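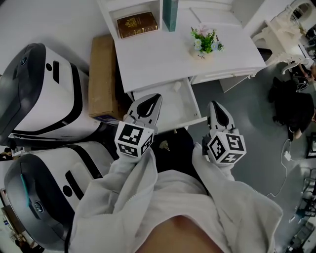
April, morning

The drawers in the study room were opened shortly after nine, in accordance with the plan agreed with Agnes Rankin at the end of last month. It had been decided that the room should be put in order before the new residents of Enlow House arrive, and that the work should begin at floor level and proceed upward. I record the progress here for my own reference, as the official log allows only one line per room.

The contents of the drawers proved less troublesome than expected. Stationery was returned to its proper place. Receipts and old notices were set aside for Sheena Rennie, who will determine which of them must be kept. Three envelopes addressed to former residents were forwarded to the front office. I found no trace of the spare key to the linen closet, and I have asked Rory Geddes to look for it downstairs.

The floor was then to be cleared. I have written before on the subject of small items left on the floor of this room, and I do not propose to repeat myself, except to note that the rule on the notice board has been in force for two years and is still not observed. Anything picked up from the floor goes to the lost property box on the landing, where it may be claimed until the end of the month.

Attention turned next to the desk. It is a white desk with a glossy top, and it shows every fingerprint. Mr. Aravena has recommended a soft cloth and plain water, and I am inclined to follow his advice, the spray purchased in winter having left streaks on the wardrobe in the adjoining room. 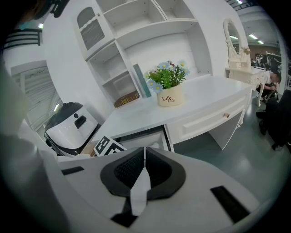
The flower pot with the word "Life" on it is to remain on the desk. I had proposed moving it to the entrance hall, but Agnes considers that the pale blue daisies suit the room, and I did not press the point. The flowers are artificial and require only dusting. The brass knob on the drawer should be polished at the same time.

The matter of the books is not settled. The teal one and the brown one with gold lettering may stay where they are for the present. Demyd Dovhaniuk has asked that any further volumes be placed in the shelving behind the desk, in the open cubbies, and that the cabinet be reserved for papers. This seems to me a sensible arrangement – although it will depend on how many papers Sheena returns to us.

Afternoon

Sheena has returned six folders. I have requested labels from the office and will resume after breakfast tomorrow. The linen closet key was in Rory's coat.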